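Notebook, Protik packing cell — September, entry after the afternoon changeover

Line 2 now runs the Justau arm on the small-bottle station. Shift total 3,476 picks, 64 faults, nearly all of them missed grips on the first try. Cycle limit left at 50 per cent speed until the guarding is signed off.

Effect on the people at the bench: hand packing is down to one position. The other two have moved to fault clearing and label checks. Both say the work is lighter on the wrists and harder on the attention. A fault comes with no warning and has to be cleared from the panel, so they can't step away as they used to. Break cover needs redoing before the Dunileo order starts. Asked for a louder tone on the panel.

Training: the old packers know which bottles slip and the software does not. Put an hour a week on the rota for them to go through fault logs with us. Delacroix wants this booked as downtime — disagree, will raise it.
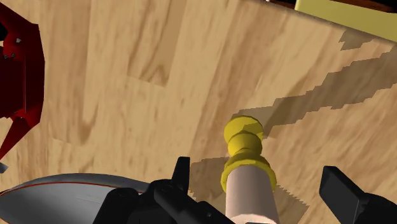 Grip height is the next thing to settle in simulation. Packers hold these bottles by the body and leave the cap alone, and I want the arm to do the same. With the fingers either side of the pale body and the yellow cap standing clear above, the approach looks right to me. The ribbed collar is the part to stay off. Run 900 trials overnight at this height, then again 5 mm lower.

To do: panel tone, rota, spare finger pads.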